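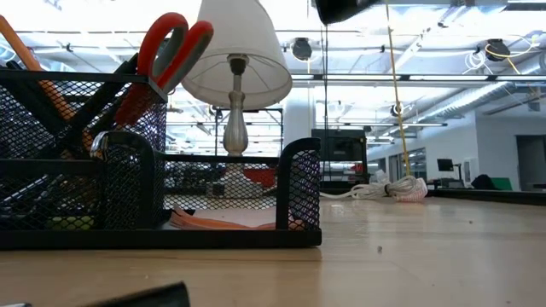
Mesh organizer, scissors in the tall section.

Forkuvance
Re: Coating lifting on steel mesh
Powder coat fails first at the cut strands. The film pulls thin over a sharp edge during cure. Tumble the blanks before coating.

Antwi
Disagree. Thin edges are a pretreatment problem. We ran 249 panels with a zinc phosphate wash and had 3 rejects, no tumbling.

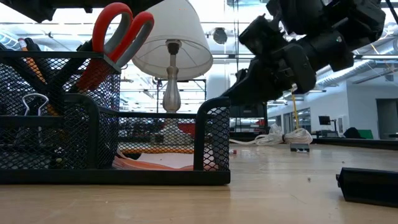

Rejects were all at the rim welds, where spatter hadn't been ground off.

Prellstead
Indoor parts or salt spray?

Antwi
Indoor. Office goods only.

Forkuvance
Then the count says little. Indoor parts will pass with almost any wash. Put them in a salt cabinet for 933 hours and look at the strands again.

Antwi
No customer of mine is paying for that on a letter tray.

Prellstead
E-coat primer under the powder covers edges better than either. Costs more per rack. I'll have numbers in September.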